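Heltville Automation Forum > End Effectors > Handheld and Parallel Grippers

Thread: Flat pads vs. compliant fingers for tableware and trays

padwear
Posts: 134

We have been comparing two finger sets on the same handheld tool for a table-clearing task. Set A is the rigid flat pad that ships with the Verora body. Set B is the Flatow compliant finger, ribbed back, soft face. Same camera position, same operators, same objects. The objects are a shallow plastic serving tray, a bowl, a plate, a spoon and chopsticks.

Short version of the results so far: B is better on the bowl and on anything round. A is better on the chopsticks and on the tray lip. I did not expect the tray result and would like to hear whether anyone else sees it.

Protocol was 40 attempts per object per set. A success is a lift of at least 30 mm, held for 2 seconds, no contact with the other hand. On the tray, A failed 2 times. B failed often enough that we stopped the run early and checked the fingers for damage. There was none. The tip folds under when it meets the table and never gets below the lip.

kilnfork

What is your approach angle on the tray? With a compliant tip you have to come in close to horizontal. If you come down from above at a steep angle the tip buckles every time, and you are measuring the operator.

padwear
Posts: 134

Steep, for both sets. The tool body hits the table if the operator goes much flatter than that. I agree a flatter approach would help B, but the body geometry doesn't allow it, so for this tool I consider it part of the result.

oblique_mount

Rigid pads on a hard tabletop will give you trouble later even if the success numbers look good now. We ran the flat ones through July and the lower edges rounded over. Pinch force on thin objects dropped once the edges were gone. Check them against a straightedge every week.

Also, which side of the tray are you grasping? The long edge and the corner behave very differently.

padwear
Posts: 134

Near-left corner or the edge just beside it, with one finger over the tray and the other outside it. The layout is fixed: tray on a white table, plate at the far side, bowl on the plate, spoon leaning in the bowl. Pads open wide on approach, then close across the lip. 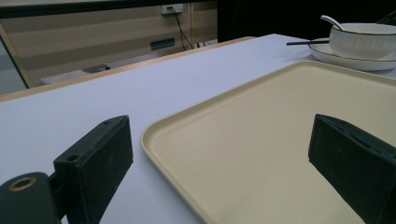
The closing sequence matters more than I first assumed. If both fingers close at the same rate and the tool is not centered on the lip, the outer finger makes contact first and pushes the tray away before the inner one arrives. On a smooth table a light tray slides easily. Operators learn to bias the tool outward so that the inner finger lands first and drags the tray toward them. That took most of them a morning to pick up.

Regarding wear, I have not measured the edges. I will do it before the next run. The pad faces have some scuffing but I have no baseline for the edges.

grepfruit

Two comments.

First, dust. Dark matte pads collect it and show every speck. If you are estimating finger opening from the wrist camera, specks on the pad can be picked up as features. We had a tracker that locked onto lint and reported a finger width that never changed. Wipe the pads at the start of each session and put it in the checklist.

Second, dark pads over a white table is about the best case for segmentation. Try it with a dark backdrop directly behind the fingers and the edge of the pad disappears. I would not carry any opening estimate from your table over to another room without checking it.

kilnfork

Seconding the second point. We put a strip of light tape along the outer edge of each finger and the estimate was stable against any background. It peels after a while.

padwear
Posts: 134

We read opening from an encoder, so the tracker problem does not apply to us directly. The images are used downstream, though, so wiping the pads is reasonable. Added.

oblique_mount

I don't agree with "A is better on the tray" as a conclusion. What you have is that A is better on the tray at one approach angle, one corner, one surface. Put the tray on a cloth or a rubber mat and B will probably get under it, because the surface gives. Lots of real tables have something on them.

padwear
Posts: 134

Fair. I will word it as "on a hard bare surface." I can run a mat condition next week. I doubt it closes the gap entirely. The lip on this tray is low, and B's tip is thicker than the space available under it.

naqvi_bench_user

I use the Naqvi controller with both finger types on a fixed arm, so this is not a like-for-like comparison, but my ranking on the bowl is the same as yours. Rigid pads touch a curved wall along a thin line and the bowl pivots as soon as it leaves the plate. With a spoon leaning in it, the pivot is worse, as the handle swings and shifts the load. Compliant fingers wrap enough to stop that.

For the tray I gave up on both and went to a hooked tip: a rigid pad with a small inward step at the bottom, printed. It catches the lip from outside. It is useless for chopsticks.

grepfruit

How deep is the step? I tried the same thing and it snagged on plate rims when releasing. The plate came back up with the gripper.

naqvi_bench_user

Shallow, and chamfered on the upper side so it slides off on release. Without the chamfer I had the same snag. Print it with the layers running along the finger, otherwise the step shears off.

kilnfork

One thing missing from the original post is closing force. If B was run at the same force as A, B was underpowered. Soft fingers absorb part of the travel before they load the object. We run ours noticeably higher.

padwear
Posts: 134

Force is whatever the operator applies at the trigger. It isn't regulated. I logged trigger travel but not force, so I can't answer that. Travel was longer on B for every object, which fits what you describe.

oblique_mount

Then the force question is open and it affects the bowl numbers too, in the other direction. An operator squeezing a rigid pad on ceramic tends to back off. A load cell between finger and mount would settle it.

padwear
Posts: 134

There is not much room at the mount. The finger bolts directly to the hinge block and any spacer changes the reach. I could instrument a dummy object instead: a split block with a cell in the middle, gripped at the start and end of each session. That gives force per operator and doesn't touch the tool. I'll try that first.

Plan for the next run, unless someone objects:

Pads wiped and edges checked before each session.
Dummy block gripped at start and end.
Tray on bare table and tray on rubber mat, both sets.
Hooked tip added as Set C, tray and plate only.

grepfruit

Keep the bowl in for Set C. If the step interferes with round objects you want to know that before anyone prints more of them.

padwear
Posts: 134

OK, bowl stays in. naqvi_bench_user, if you can post the step and chamfer dimensions I will print a pair that fits the Verora mount.

naqvi_bench_user

Will do when I am back at the bench. The mounting holes will need moving; mine are spaced for a different hinge.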